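Slide 7 – Charging faults on the Rikach handset

Recap from February: 2673 returned units logged, 600 of them with a charging complaint. Vasilică covered the battery side. My part is the port and the charge controller.

Fault one is contact wear. The port is rated for 1000 insertions at the test angle. Off angle, the center pins lose spring tension much sooner. Show the table, then move on.

Fault two is firmware. The controller drops to slow charge when the port sensor reads above 50 degrees and does not step back up until the cable is pulled. Zelevholm has a patch. Ask Paraschiva for the build number if anyone wants it.
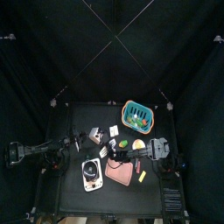
Cable choice matters more than the returns form suggests. The form has one box, "cable used: yes/no", and no field for length or gauge. Customers also describe cables badly. Two thin pale ones crossing in an X, like the pair over the black table, would go down as "white cable" and tell us nothing about resistance. Proposal: add length, connector type and maker.

Slide 8 – Next steps

Voicu to resend the port drawings. Retest with the Hasard charger at both voltages – same handsets, new cables. Questions after the battery section.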